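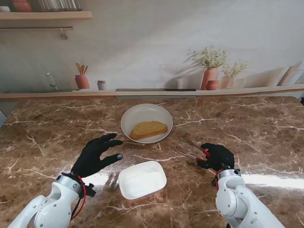 Clollberg, 8 October 2021

14 comments · 1,483 shares

My planner, which I call Brerar, still wants to grasp the flowers. They are printed on the wall behind the marble counter, together with a cooktop and a tap, and I have spent most of September teaching the software that these things have no depth.

The tongs are in the right hand and the bread is in the bowl, so the task looks short. But Shirazi, the perception part, gives me a list of objects 18 times per second, and the printed ones come with high confidence. I did not want to mask the wall by hand. A mask is correct only until somebody moves the counter.

The wrist cameras make it more difficult. From there the fingers of the glove cover a large part of the view, and the black fabric gives almost no features to track.

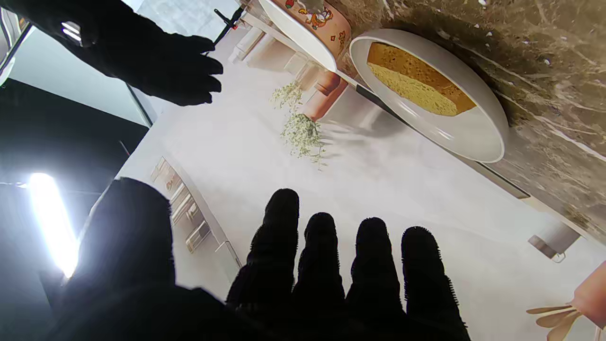
What I changed in the planner

Every detection must now agree with a plane test before Brerar may use it as a target. If the points lie on one flat surface, the object is kept as "picture" and cannot be grasped. The second change was smaller: I had a print turned by 90 degrees in my transform, and I found it very late. The real plate and a plate in a photograph need the same care with axes.

I am not yet content with thin objects.

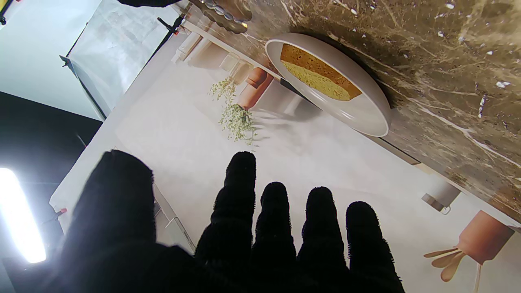 One reader wrote to me that a plane test will also throw away a real slice of bread if it lies flat enough, and that I should compare its height with the surface under it. I think this is right, and I will try it in the next version.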